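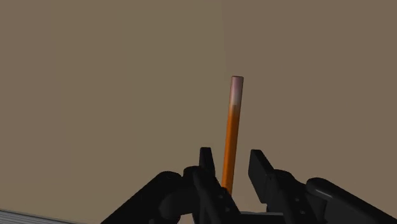 Ask again in March, was the first thing I got out of the engineer at Murton when I wanted to know if a machine could clear my kitchen table yet. I laughed. The engineer didn't, particularly. "I mean it," the engineer told me. "I get that question every time I go to a party, and the answer moves a little every few months. It just doesn't move as fast as people at parties would like."

We had settled in with coffee at 3 in the afternoon, and I'd been promised an hour, and I got closer to two. No name in print was the deal, which is a pity, because this is someone who has spent years on the small end of robotics: picking up, putting down, putting away. Pens, spoons, socks, the stuff that ends up on every flat surface I own.

So why is a pencil hard? I asked. My niece could pick one up before she could talk.

"Your niece has skin," the engineer said. "She knows she's touching it before she has closed her hand. A two-finger gripper has to get that from a camera, or from how hard the motor is working, and a pencil is skinny and it rolls. If one finger gets there first, it pushes the pencil over and now you have a different problem from the one you planned for."

I'd always figured you practice on real pencils until it works. You do, eventually, but a lot of the early work at Murton happens in simulation, in a program they call Iltus. One night's run is 400 tries, and you don't have to crawl under the bench after any of them.

"The simulator is very polite," the engineer said. "Your table at home has crumbs and a wet ring from a glass and a cat. So I get excited about a good night in Iltus, and then I come in and try it on the real arm and I'm humble again by lunch."

I wanted to know how humble. The last big test was a tidying job: take a mixed pile of desk things and sort them into trays. Out of 546 items the arm put 12 on the floor, which sounded terrific to me! I drop more than that unloading groceries. But I was told to hold my applause.

"It took all day," the engineer said. "You would have done it during a phone call. And somebody had to stay close by and pick up the 12."

Shop floors are a different story, and here the mood got a lot sunnier. Murton has been working with Mabuza, a packing business that does school supply kits, and there the same few objects come down the same line in the same bins. Nothing gets left under a couch. "If you know what's coming, you can do a lot right now. Boxes, bottles, bagged parts, that's real work getting done by real machines. I'd put money on the floor before the home, every time."

What about the home gadgets, though? I brought up Clenik, the countertop arm a neighbor of mine has been saving for - it's supposed to wipe down and put away. There was a long pause and a sip of coffee. "Wiping I believe. Wiping is forgiving, you go over it again. Putting away means knowing where you keep things, and you don't know where you keep things."

Rude, but fair (I had spent part of that morning looking for the scissors).

I asked which chore would fall first, if I had to plan my life around it. Laundry was out, right away. "Cloth is awful. It never looks the same way twice." Dishes maybe, if you're fine with plastic ones and a slow evening. The pick was small clutter - toys, pens, chargers - going into one big basket with no sorting at all.

"People want the butler," the engineer said. "I'd be thrilled with something that can clear a floor before bedtime and not break anything."

I said I'd buy that tomorrow. The engineer said to wait, and asked if I was going to finish my cookie.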